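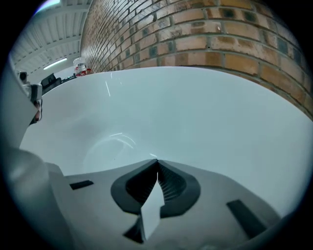
Sealing brick behind a bathroom sink, what are you using?

kollari_fan
Redoing the half bath in July. The wall behind the sink is brick and I want to keep it that way, no tile and no backer board over it. Mortar is old but solid. Does it need a sealer, and if so, which type? The guy at the store pushed a glossy one and I don't like shiny brick.

mudjoint
Use a penetrating sealer, silane/siloxane. It soaks in and you won't see it. Film sealers sit on top and peel sooner or later, worst in the spot that gets splashed. Two coats, second one while the first is still damp, but read the can first.

Sterkisell
Disagree on sealing at all. Mine has been bare for years in a house full of kids. Soap spots brush off with a dry nylon brush. Once you seal it you have to keep sealing it.

mudjoint
Depends on the brick. Soft old brick drinks water and you get white salts coming out on the face. Hard brick, sure, leave it bare if you like.

kollari_fan
How do I tell which I have?

mudjoint
Put a few drops of water on it. If they're gone in a minute or so it's thirsty. If they sit there, skip the sealer.

Pisstead
Is it an outside wall? That matters more than what brick it is. If damp is coming through from the other side you want to find that before you put anything on the inside.

kollari_fan
Inside wall, kitchen on the other side. Dry as far as I can tell.

Pisstead
Then you're fine either way.

siriwan_tub
The part everyone gets wrong is the joint where the sink meets the wall. Brick isn't flat, so the caulk line comes out fat in some places and thin in others. I pushed backer rod into the deep spots first, then ran silicone over it. Mask the brick with tape and pull the tape right away. Silicone on raw brick is there for good.

Sterkisell
Or leave a gap and wipe behind it. I left two inches and never regretted it.

siriwan_tub
Two inches is where toothbrushes go to die.

kollari_fan
What did everybody pay? I was quoted 500 to clean, repoint and seal, and it's a small wall.

mudjoint
I spent 127 on materials and did it myself over two evenings. The repointing is the slow part. If your mortar is solid, don't let them talk you into it.

Pisstead
Get the quote split up. Cleaning and sealing alone should be a lot less.

kollari_fan
Did the drop test just now and it soaked in fast. Going with the penetrating stuff. I'll ask for the price without repointing.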